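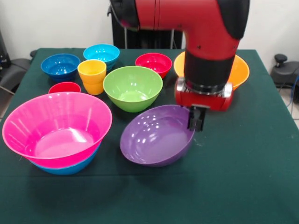
Words by Marjatta Kettunen
Home & Table, November

My mother owned eleven plates, all of them white, and believed that a coloured bowl was something you gave to a dog. I have let her down. There is a cupboard in my kitchen that can only be opened with one knee braced against the door, and behind the door is plastic: pink, purple, blue, red, yellow, none of it matching and all of it, apparently, indispensable.

Plastic tableware is having a good year. Rivholm, which spent most of my adult life selling grey stoneware to people with grey sofas, brought out its Drullby range in the spring and has already gone back for more colours. Hanne Hviid, who buys for the shop, puts it down to exhaustion. "People bought the handmade bowl," she told me. "Then they had to wash it by hand." She has a child of four and eats her own porridge out of something orange.

The trouble starts when you own more than one. Bowls are sold on the promise that they nest, and they do, in the way that families do at Christmas. A big pink one will sit inside a blue one quite happily until the blue is barely more than a curve underneath, at which point you forget you own a blue bowl and buy another. The little red one gets lost behind the pink. Purple, in my experience, never settles anywhere and ends up tipped on its side with the light bouncing about inside it. Yellow cups go in a tower, because what else would you do with yellow cups?

Azadeh Safavi sorts kitchens for a living and charges me £187 for a morning of it, biscuits not included. Her method is to get everything out on to a table with a dark cloth over it. Green is good, she says, as the colours show up and you can't pretend the pink one is small. Then you build your stacks by size and ignore colour altogether, which I found surprisingly painful. I had been keeping the reds together since 2 kitchens ago.

She is also strict about rims. A wide flared rim looks generous full of crisps and takes up half a shelf for the rest of its life. My largest bowl has one. I was asked when I had last used it, and said Monday, and was asked what for, and said keys.

We got rid of a salad spinner, a jug with no handle and nine lids belonging to nothing. The bowls all stayed. Azadeh wanted the purple one gone and I said I would think about it, then put it at the back, behind the yellow tower, where she would have to move everything to check.

The door still needs the knee.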